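**Session 6: Standing up and falling over**
Everyday Physics, Plavley evening course
Notes by Nermina Matić, 22nd January

Bring these with you, plus a ruler, a pencil and something from home that you don't mind dropping. Last time we finished with turning forces (spanners, door handles, the seesaw at Kitach park) and I promised that all that work with moments would pay off. It does, and tonight is where it does it! If you missed the session, read the box at the end first and then come back up here.

## 1. One point that stands in for the whole object

Every little piece of an object is pulled downwards by the Earth. A chair is being pulled at its legs, at its seat, at its back, at every screw. Adding up all those pulls sounds like a dreadful job, but for most purposes we can swap the whole lot for a single force, the weight of the chair, acting at a single point. We call that point the **centre of gravity**.

For a ruler it's in the middle. For a brick it's in the middle too, inside, where you can't get at it. For a ring or a rubber tyre it is in the hole, where there is no rubber whatsoever, and I still find that delightful after years of teaching it. The centre of gravity is a place, and it doesn't need any material sitting there.

A flat shape of any outline, however odd, can be done with a pin and a thread:

1. Push a pin through the card near one edge and let the card swing freely.
2. Hang a thread with a small weight from the same pin.
3. When everything has stopped moving, draw a line along the thread.
4. Repeat with the pin somewhere else.

The two lines cross at the centre of gravity. A third line is a good check on your drawing. It should go through the same crossing, or very near it, and if it misses by a long way then the card was probably rubbing on the pin.

**Try it:** cut out the shape of a country. The class before yours did Norway, and there was quite an argument about the islands.

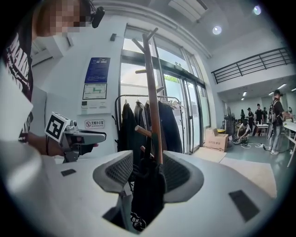

Please note that "in the middle" only works when the material is the same all the way through. A hammer balances close to its head. A half-full bottle has its centre of gravity low down, lower than when it is full, and also lower than when it is completely empty. Have a think about that last one, as it comes up again in the problems. (Hint: start with a full bottle and drink it slowly. Where is the missing water missing from?)

## 2. The footprint

The second idea we need is the **base of support**. Mark every point where an object touches the floor, then imagine stretching an elastic band round the outside of all those points. Everything inside the band counts as base, including the empty floor between the legs.

People are often surprised by that. A four-legged table touches the ground in four tiny patches, but its base is the whole rectangle between them. You standing with your feet together have a small base, and you with your feet apart have a much bigger one. You with your feet apart and a walking stick planted in front of you have a large triangle-ish thing, far bigger than the tip of the stick would suggest. That's why a stick helps even when you barely lean on it.

Now put the two ideas together. Here is the rule for the evening, and please underline it:

> An object resting on level ground stays up as long as a vertical line dropped from its centre of gravity lands inside its base.

Why should that be so? Think of the last thing that touches the ground as you tip a box over: one bottom edge. That edge is a pivot, just like the middle of the seesaw. The weight has a moment about it. While the line of the weight falls on the box's side of the pivot, the moment turns the box back down on to its base. Once the line has passed over the edge, the very same weight turns the box the other way, and down it goes. Nothing about the force has changed, only which side of the pivot it acts on.

## 3. How far can it lean?

We can put a number on this with one bit of trigonometry, and it's a friendly bit.

Take an object with its centre of gravity at height *h*, directly above the middle of its base. Let *b* be the distance from the middle of the base to the edge it is tipping over. It reaches the point of no return when the centre of gravity is straight above that edge, and that happens at a tilt angle θ where

**tan θ = b ÷ h**

A wide base makes θ bigger. A low centre of gravity makes θ bigger. The total weight does not appear at all! A heavy object and a light one of the same shape, with their weight shared out in the same way, will tip at exactly the same angle. What the extra weight does is make it harder to push the thing to that angle in the first place.

**Worked example.** A hat stand has a heavy round foot, 48 cm across. Its centre of gravity is 72 cm above the floor. How far can it lean?

- The distance from the middle of the foot to the edge is half of 48 cm, so *b* = 24 cm.
- tan θ = 24 ÷ 72 = 0.333
- θ = 18.4°

Now hang a couple of winter coats on it, evenly, so that the centre of gravity rises to 120 cm. Then tan θ = 24 ÷ 120 = 0.2, and θ drops to 11.3°. The foot hasn't changed and the stand has got heavier, yet it has lost more than a third of its safe lean. Hang both coats on one side and it's worse still, as the centre of gravity moves sideways as well as up, and you have used up part of your allowance before anybody has touched it.
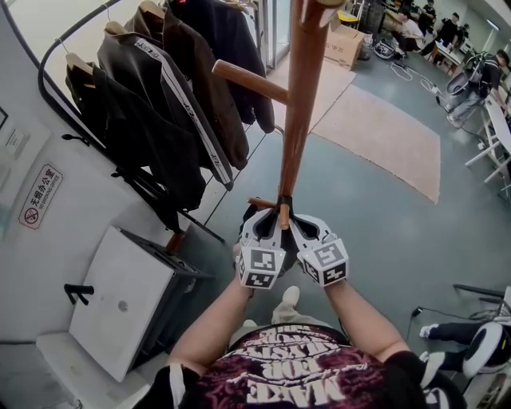 *Fig. 2. A tall wooden coat stand, held near its base.*

Coat stands are my favourite object in this whole topic. They are tall and thin, and the entire point of owning one is to put weight at the top of it. Designers deal with this in a few ways: splayed feet, a heavy disc at the bottom, or a ring for umbrellas low down, which spreads the load very nicely if people really do put umbrellas in it. Have a look at the one in your own hall, or your dentist's, and work out which trick it uses. Three feet or four? With three feet it will never rock on an uneven floor (three points always sit on a plane), but the elastic band makes a triangle, and the sides of a triangle come in closer to the middle than you might like. Four feet reaching out the same distance give a bigger base and a wobble. Five is a common answer on office chairs.

Quick sum for the keen: if every foot reaches a distance *r* from the middle, the nearest edge of the band is at 0.5*r* for three feet, 0.71*r* for four and 0.81*r* for five. Do the drawing and see whether you agree.

## 4. Three kinds of balance

You'll meet these words in any textbook, so let's be clear about them.

**Stable.** Give the object a small nudge and it comes back. Tilting it lifts its centre of gravity, and gravity pulls it down again to where it was. A book lying flat is a good case.

**Unstable.** Give it a small nudge and it carries on going. Tilting lowers the centre of gravity, so there's no way back. A pencil on its point is the classic, and you are welcome to try it for as long as you like.

**Neutral.** Give it a nudge and it stays in its new place. A ball on a flat table does this, and so does a cylinder on its side. The centre of gravity neither rises nor falls.

A wobbly toy that always rights itself belongs to the first kind, though it looks as if it ought to belong to the second. It has a rounded bottom with a weight tucked low inside. Push it over and the weight has to climb. The same reasoning explains the balancing bird that sits on a fingertip by its beak: the wings come forward and down, their ends are weighted, and the centre of gravity sits just below the point of the beak. Once the weight hangs *under* the support, the object is a pendulum, and pendulums look after themselves.

## 5. People

You are an object too, and an awkward one, because your centre of gravity moves every time you do. Standing straight with your arms by your sides, it lies inside you a little below the navel. Raise both arms and it goes up. Bend forward and touch your toes and it may leave your body altogether.

**Try it:** stand with your heels and back flat against a wall. Now bend and pick up a coin from the floor in front of you without moving your feet. You can't! Away from a wall your hips slide backwards as your head goes forwards, which keeps the line inside your feet. The wall stops the hips, the line moves out past your toes, and you have to take a step. Do this one with a clear floor in front of you.

**Worked example.** A person weighing 639 newtons stands still with their weight shared equally between two feet. Each foot carries 639 ÷ 2 = 319.5 N. Lifting one foot sends the full 639 N through the other, and you'll feel your whole body shift sideways *before* the foot comes up. Watch somebody else do it and look at their hips.

## Problems for next time

1. A cereal box is 6 cm deep and its centre of gravity is 15 cm up. Find the angle at which it tips forwards. (Remember to halve the depth.)
2. Explain in your own words why a half-full bottle can be steadier than an empty one.
3. Why do people carrying a heavy bag in one hand stick out the other arm?
4. Sketch a stool with three legs, draw the elastic band, and mark the worst place to sit.

## Box: moments in four lines

- Moment = force × distance from the pivot to the line of the force, measured at right angles to it.
- The units are newton metres (N m).
- Balanced means clockwise moments equal anticlockwise moments.
- If the force points straight through the pivot, its moment is zero.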